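Chapter 2
The Work Surface: Boards, Baskets and Crumbs

Before anyone picks up a knife, a cook has already made a dozen small decisions. Where does the board go? What waits beside it, and what gets put away first? This chapter is about the surface you work on, and I hope that by page 14 you'll never look at a tabletop the same way again!

Oksana Dovhaniuk, who taught the first kitchen course at Falberg, used to start every September class with a carrot, a pepper and a cutting board. She gave her students 20 minutes to arrange them - no cutting allowed. It sounds like nothing, and it was one of the liveliest lessons of the term. Some people wanted the vegetables on the board, some wanted them in a bowl across the table, and everybody had a grandmother to back them up.

A basket at the far end of the board is a lovely arrangement. A few vegetables stay together inside, the rest can wait in front of it on the board, and two handles let you lift the whole lot away when you need more room.
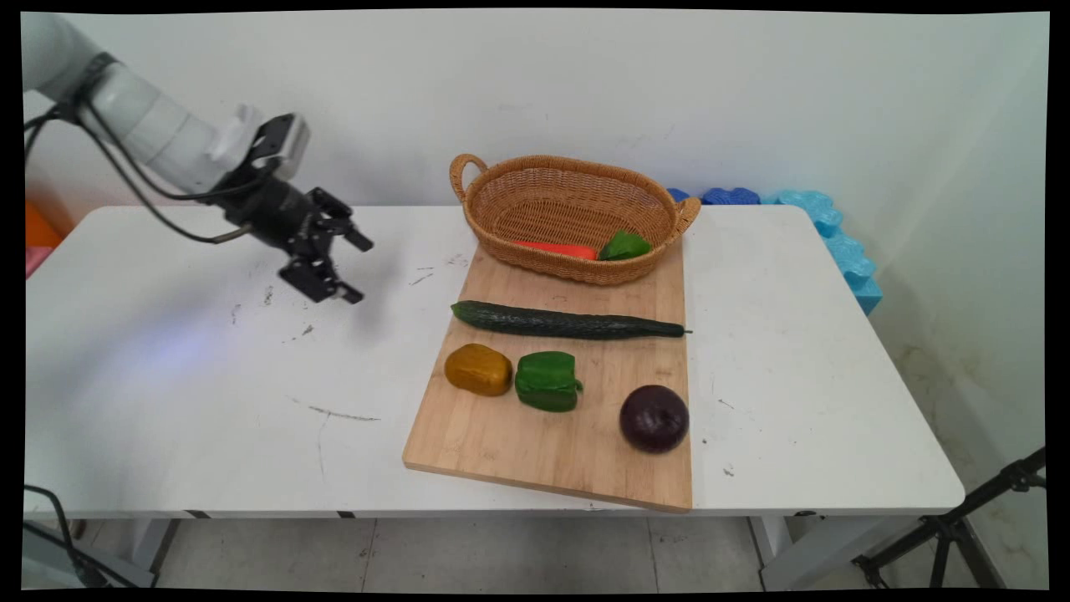 2.1 Reading the Tabletop

White surfaces are wonderful teachers because they show so much. Get down close and look across the top with your head low (a window on the far side helps). You'll find crumbs, flakes, specks and thin dark lines, and each kind calls for its own treatment. Loose bits can be gathered with a dry cloth or a bench scraper. Lines and streaks need a damp cloth and a little patience, and if one won't budge after a gentle rub, it may be a scratch - leave it alone.

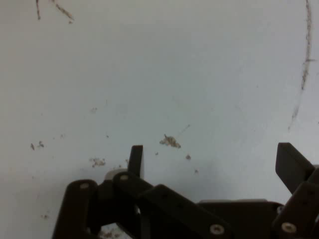
Figure 2.2 Crumbs, small clumps of debris and dark streaks on a white surface.

Try it at home before the next section. Choose one table, look at it closely, and sketch what you find in your notebook, marking the loose bits with dots and the streaks with lines. Keep the sketch handy, as we'll come back to it when we choose our cloths.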